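Home | Posts | Archive | Contact

Key hooks, 4/7/24

Four adhesive hooks, one row, on the gray panel.

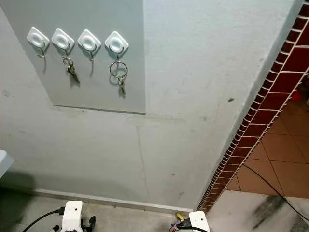

Smooth paint holds adhesive better than the wall below it. Loose keys get sorted on the folding table first.
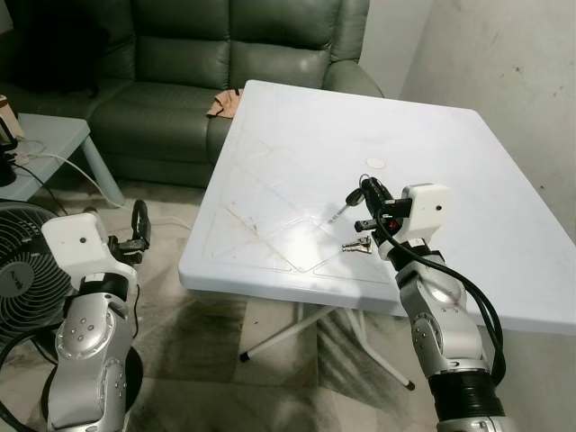 Car key and a small silver key.

The car key shares a ring with two metal keys.

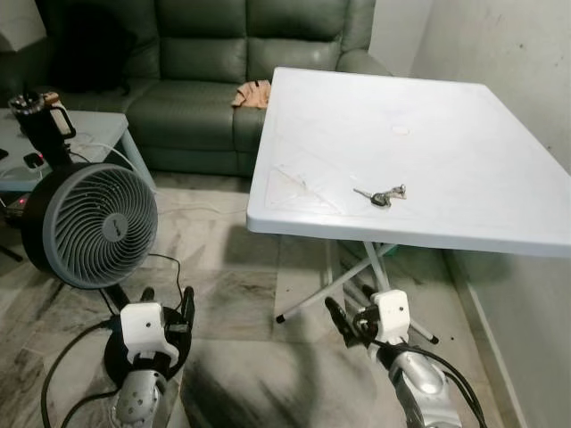
I keep single keys on a wide split ring, which is easier to hook.

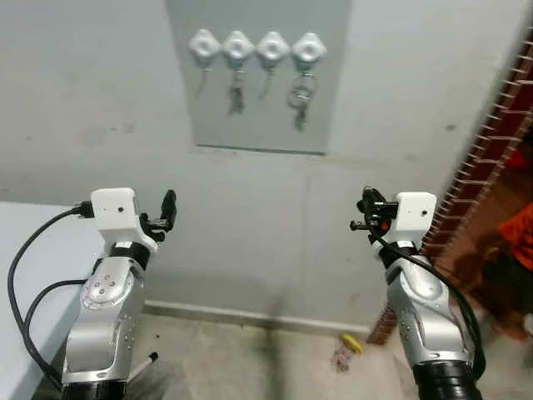
Why not a bowl?
Keys tangle in a bowl.

Print | E-mail this post
© Huerta | Back to top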